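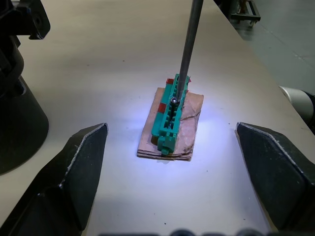

Ball placement (workplace automation)

Ball placement is the task of setting a single metal ball into a slot or channel of a receiving part. In light assembly it was long done by hand, with tweezers or a magnetic rod, and it is among the jobs now given to robot arms at small manufacturers.

Background

At the Hudemia works in Narkow, balls were placed by hand at a row of benches until the Tanabe line was installed. An assembler was expected to complete 200 placements per shift, with a rest break after every 100. The main complaints recorded by the plant were eye strain and stiffness of the neck and thumb.

Trial parts

Motion programs are usually developed on stand-ins before production parts are released to the cell. Plastic toy building pieces are suitable for this purpose, as slotted types are cheap and their spacing is regular. A stand-in may be taped to a cardboard base, which can be turned or moved between runs so that the program does not depend on one fixed position.

Effects on staff

Of the 21 assemblers employed on placement at Narkow, three were retrained as cell operators. The others moved to inspection, packing and the Flallalow repair shop. Operators load trays, clear dropped balls and correct the approach angle when a part is seated badly. The work involves less fine handling and more standing, and pay is set by grade instead of by piece.

Hadi Awwad, a former shift lead at the plant, has argued that the change removed a skill by which new hires were once judged, and that operators need regular hand practice in order to recognize a poor fit. A monthly bench session was added in July.

See also

Bench assembly
Piece work
Part seating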